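Bench Notes from Sallholm
August, by Anum Minhas and Zarmeena Sial

3.2 Pegs, hooks and other humiliations

The shared workshop at Sallholm gave us floor space on two conditions: we sweep up, and we stop calling it a lab. The build, which we named Sekier before checking whether the word meant anything, has one job. It takes small goods off a pegboard and puts them back. We began with the pegs themselves, on a board laid on the tabletop, on the theory that a machine should learn the furniture before it handles the merchandise (Fig. 4a). The theory was ours and we stand by most of it.
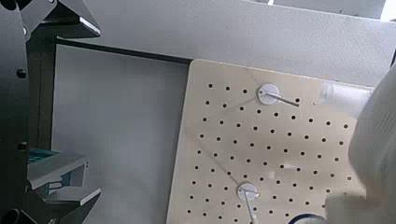
A peg counts as seated when it stays put after the fingers open. Under this rule Sekier completed 600 of 1,000 attempts. Under the rule we used in our first draft, where a peg counted if it was near a hole and we were in a good mood, the number was kinder. Most failures came from approach angle, and 13 came from one of us leaning on the table.

Hanging goods were harder. Packages swing, and a controller tuned on rigid pegs treats a swinging card as a personal insult. We slowed the final approach and ran 500 further trials at the upright station, with loose hand tools and a paint roller added to the set (Fig. 4b).

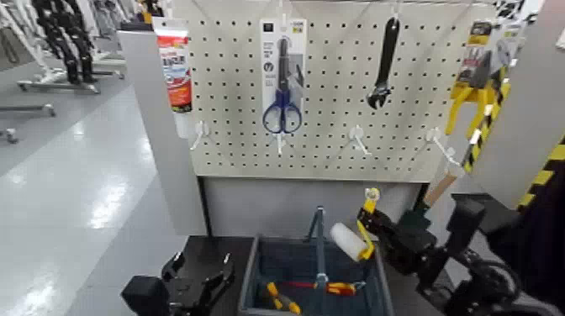 Slowing down helped with the packages and did little for anything with a long handle, where a small error at the grip becomes a large one at the far end. We tried the wrist correction from the Fleselmont build and gave it up after an afternoon. Section 3.3 covers the finger pads, which we should have changed first.

Figure 4. (a) Peg board on the tabletop. (b) Upright station with tools and bin.

Related
Cheap finger pads, compared
Bukhari mount: revised drawings
Fleselmont wrist, part two

Comments (2)

torquewench: Did you try gripping the roller closer to the cover?

Zarmeena Sial: Yes. See 3.3, and bring snacks.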